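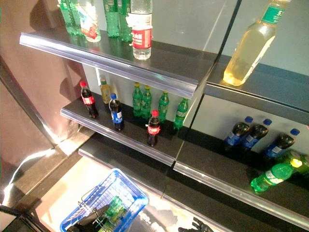 Notes from the shop floor

Hello again from the practice store! Myung-ja Ban asked me to write something for the newsletter about what we've been up to at Trostbridge, and the short answer is soda. So much soda. I've spent most of August 2021 driving a robot's arms by remote control, teaching it to handle drinks on a shelf, and I now have strong feelings about bottles.

The standing ones are pretty friendly. You come in from the front, close up, lift a little before you pull back (the price strip along the edge will catch the bottom if you don't) and off you go. The ones lying on their sides are another story! A Pepsi on its back wants to roll the second you touch it, and if it has neighbors they all want to come along. I've started going in slowly at the middle of the label, and Radomír Trnka swears by grabbing closer to the cap. We've agreed to record both ways and let Moon, our training software, sort it out.

My tally so far is 131 runs, with 66 of them good enough to keep. I was a bit crushed by that until Radomír told me he kept 2 out of his first 20. Most of my rejects are me being impatient on the drop into the basket. You have to watch those wire handles, and I forget, and then I have to start the whole run over.

One request for anybody taking a turn at the controls: please don't tidy the shelf between runs. I know, it's hard. But the robot needs to see crooked bottles and gaps and a Sprite stuck behind a Coke, or it'll only ever know how to shop in a perfect store.

We move on to the snack aisle in October, and I'm told chip bags are worse. If you'd like to try driving, send Myung-ja a note and she'll find you a slot.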